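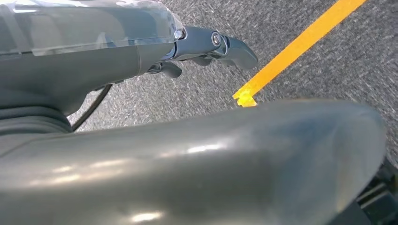 Thread on floor rules for robot cells with people walking through them. I write these for a living and most of the ones I get handed to fix are too long. The one we use at Fimthorpe fits on a single sheet.

Rule one is tape. Every rack, cart and robot station gets an outline on the floor. If the tape is torn or lifting, you replace it before the next run. You don't put a second strip over the first, you pull the old piece and lay a new one.

People argue with me about this every time. Tape isn't a guard and it won't stop anyone. Agreed. It tells you where the rack was when the path was taught. If the rack has drifted off its outline you know to stop and look, and you know it from across the room.

Rule two is cables. Any cable on the outside of an arm gets walked through the full range of motion at slow speed, with a person watching the cable and nothing else. Look at it with the elbow up, elbow down, and wrist turned both ways. A loop that looks fine at rest can catch a shelf lip halfway through a reach.

We don't ban outside cables. Some sites do. I've found that a ban mostly gets you cables zip-tied too tight by somebody in a hurry, and then a connector goes. Write down how much slack is allowed at each joint and check against that.

Rule three is the fingers. Open, empty, and looked at before the shift. Check the tips for wear and the bolts for a witness mark. If there's no witness mark, torque it and make one. Paint pen is fine.

Clear covers on arms need wiping and a look at the screws. Creases in the plastic are OK. Cracks are not. If you can't decide which one you're looking at, treat it as a crack and swap it.

Rule four, part presentation. One part on the shelf at a time during teaching. We're working on flat plastic panels right now, and flat panels are worse than they look. They slide, and they don't sit square to the shelf on their own.
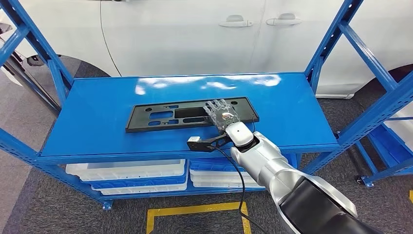 Hand over the panel, main shelf of the blue rack.

The rule says the part may sit at an angle and the hand has to deal with it. If your process only works when a person has lined the part up first, then lining it up is a step, and it goes in the procedure with a name next to it. Hidden human steps are the thing I find most often in reviews.

Glossy shelves are allowed but you have to test under the real lights. All of them on, then half of them. The Perholm site had a setup that passed every check in the morning and started missing picks after lunch. It was the overheads coming back off the shelf. They put down matte film and moved on.

Bins and trays go on the lower level only. Nothing gets stored on the working shelf, not even for a minute, and that includes coffee, phones and the paint pen.

Rule five, the approach. Nobody reaches over the rack while the arm is enabled. If you need to move the panel, you stop the arm, get the stop confirmed out loud, then reach. We keep the confirmation spoken even when there's a light for it.

Log it. Every stop gets a line, including the boring ones. We had 319 lines in the log through the end of March. I went through them all, and 77 were someone reaching in to straighten a part. That number is why rule four reads the way it does now.

Another 51 were cable stops. Nearly all came from the same two poses, so those poses are now on the sheet and they get checked first.

Someone asked which standard this comes from. None of them word for word. The published standards cover the safety functions and the risk assessment, and you need to do that work properly before any of this applies. A one-page sheet doesn't replace it. The sheet is for the person standing there at 7 a.m.

Someone else asked if Gristen would share the sheet. Yes, once the tape section is cleaned up. It still has the old aisle widths in it.

Last one. Put a revision number on the sheet and throw out the old copies. I found three different versions taped up in one building last year, and the oldest was the one people were following.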